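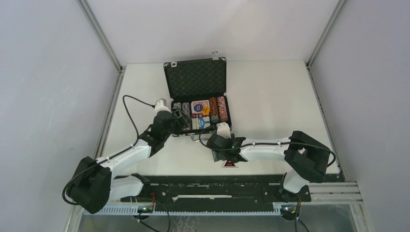 4.2 Songs released ahead of the film

We now turn to the part of the study we enjoyed most, the songs. Popular film industries have long put out music before the picture itself, and fans treat each release as an event of its own. Our corpus holds 229 songs, all of them issued before the film they belong to reached theaters. For each one we collected the first 1000 public comments (or every comment, where there were fewer) and sorted them by what the writer was reacting to: the tune, the singer, the lyrics, the dancing, or the star.

We expected the star to win easily. In the dance numbers that is just what happened, and by a wide margin! But in the slower songs the singer drew far more talk than we had guessed, and a surprising share of listeners wrote about a single line of the lyrics, often quoting it back with a small change to suit their own lives. We were delighted by these. They show people making the song useful to themselves weeks before they know where it sits in the story, or who sings it to whom.

The case of Sundeck makes the point well. Its title song came out in May with nothing but a still card and the printed words, no dancers and no set. Commenters filled the gap right away. They guessed at the plot, cast the second lead for the studio, and argued over whether the last verse was meant for a lover or a brother. When the full video followed, many of the same people came back to compare it with the version they had built in their heads, and a good number liked their own better.
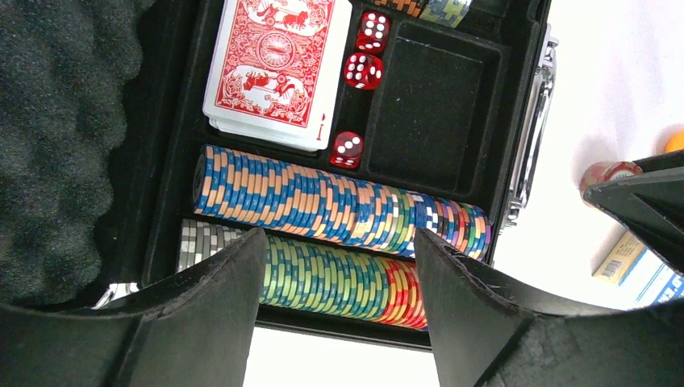 Teron took the other road. Its special number was held back while rumors about the guest dancer spread through fan pages, and by the time the song arrived the talk was almost all about casting. We read 800 posts from the waiting period and coded them by hand. Most name a performer, few mention the composer, and the music itself hardly comes up. Once the song was out, though, the balance shifted fast, and the drum break in the middle became the thing everyone wanted to talk about (we have to admit it is very good).

Figure 3. Share of comments by topic, before and after release, for Sundeck and Teron. Comments touching more than one topic are counted once under each.

It would be easy to read this as a simple contrast between a film that trusted its music and a film that trusted its gossip. We think that is unfair to Teron. Waiting is a pleasure too, and the posts from that period are funny, inventive and full of knowledge about older films. Several threads trace the special number back through decades of earlier ones, with a care that would do credit to any archive.

One limit should be kept in mind. We coded only comments written in English or in Roman script, so listeners who write in other scripts are missing from the totals. A second pass on those comments has begun, and the early batches hint at even more interest in lyrics. The comment counts used in this section are those shown on the public pages on 18/01/2026, and later deletions are not reflected in them.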